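Reading a Match Report: Handout 4
Sports Statistics for Non-Majors, N. Salehi

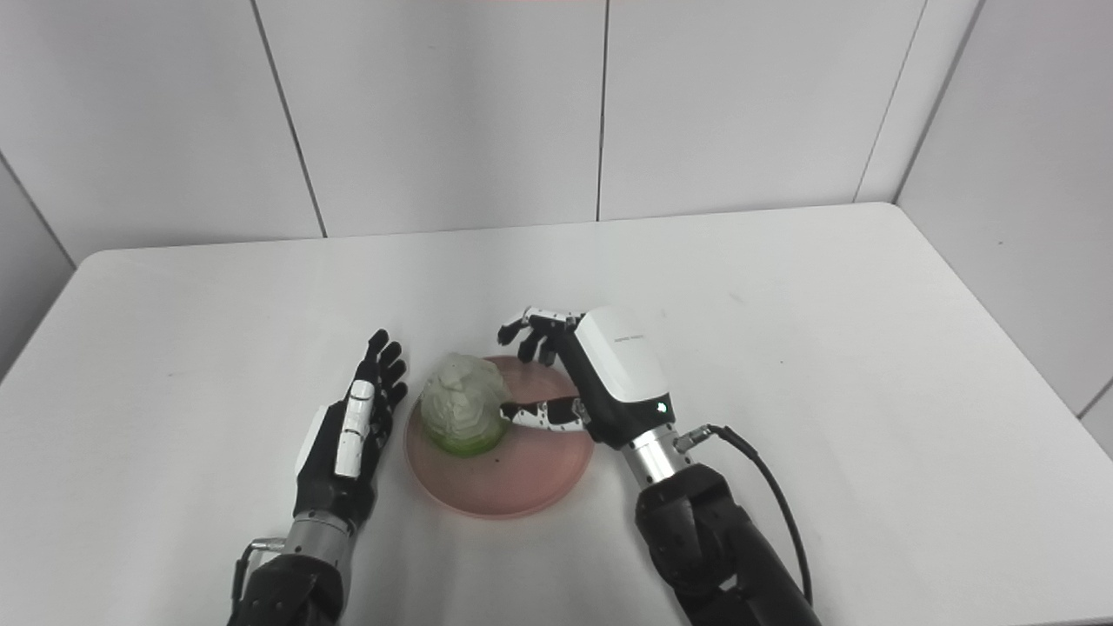
Does a team that takes more shots deserve to win?
The word "deserve" has no agreed measure in soccer, so the shot count can't settle it.

Keep that in mind when you read the Prakance file. Over 13 home games they outshot the visitors nearly every time, and the club's website calls this "dominance." I'd call it shooting from far out. Of their 194 shots, most came from outside the box, and the report lumps them in with tap-ins.

Expected goals are supposed to fix this. Maybe. The Etach model gives each shot a value based on distance and angle. It doesn't know where the goalkeeper was standing. Their sales sheet mentions that once, in small type.

Be wary also of "unbeaten at home." A run can be mostly draws. Lelier's streak was, and the local paper still printed it as a headline.

Old numbers are worse. The 1924 season book lists goals and gate receipts, no shots at all, so any "all-time" shooting table leaves those teams out.

For next class: take one Nkuna report from after 2000, underline every claim the figures don't support, and bring it with you. Two pages at most.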